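Notes from the back porch
2021-05-02

Hello again, and happy May! I promised last time that I'd write about the move, and then I spent two weeks hunting for the can opener, so you're getting it now. For anyone new to the list, we left the apartment on Jovitz Street in April and are now in a little rented house out in Murkau, with a porch, a crabapple and a mailbox that leans.

What I really want to talk about is the living room. I have been arranging and rearranging it in my head since the day we signed the lease. At the old place there was exactly one spot the couch could go, so the couch went there and we got on with our lives. Now I've got choices, and I'm terrible with choices. I've had the couch under the window, then across from the window, then floating in the middle like they do in the magazines (my shins hated that one). My sister thinks I should leave it alone until September and see how the light changes. She's probably right, but I've never waited for anything in my life.
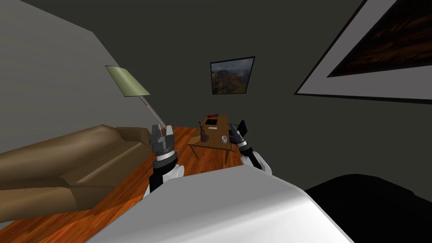
What I got rid of

Okay, the purge. I gave myself a rule before we packed: if I hadn't touched it in a year, it had to argue for its place on the truck. Most things argued badly. I let go of the bread machine, a floor lamp with a wobble, and 40 paperbacks that went to the swap shelf at Langlois, the coffee place on the corner. I kept one back at the last minute and I still haven't read it.

The big one was the dining table. It seated 10, it had been my grandmother's, and we ate at it maybe twice a year, the rest of the time it held mail. A young couple with a new baby and a lot of relatives came for it with a borrowed van. I cried a bit in the hallway and then I ate a sandwich standing up at the counter and felt a whole lot lighter. They sent me a message later to say they'd had the whole family around it for Easter, which made me cry again, but the good kind.

What I regret is the good scissors. I have no idea which box they went out in. If you have ever given away your good scissors by mistake, write and tell me how long it takes to get over it.

We've been doing evenings differently too. The old apartment had a streetlight right outside, so it was never properly dark, and I'd gotten so used to it that I bought blackout curtains and forgot why. Out here, once the sun's gone, it's gone. The first night I got up for a glass of water and walked straight into a doorframe. Now I have a small plug-in light in the hall and I leave the rest off after supper as much as I can stand it.

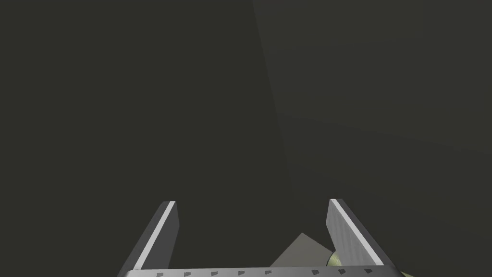 I'm sleeping better than I have in years, for the record, and I'm waking up early enough to hear the birds start in on the crabapple. My husband says I've become one of those people. He's the one who bought a bird book, so I don't want to hear it!

On to the garden, since several of you asked. There isn't one yet. There's a strip of dirt along the fence and a tray of seedlings from Drasusia, the nursery out past the feed store, where I went in for a bag of soil and came out having spent way more than I meant to. I've got four tomato plants hardening off on the porch and a bunch of marigolds that look sulky. The woman at the register told me not to put anything in the ground before the middle of the month, so I'm bringing the tray in every night like it's a puppy.

Last bit of business. This little letter now goes out to 300 of you, and I still can't quite believe it. I do read everything that comes back, even when I'm slow to answer - and I've been very slow. If you sent me a recipe in April, it's in a folder, and the rhubarb one is getting made this weekend.

Next time: the tomatoes, if they live, and where the couch ended up.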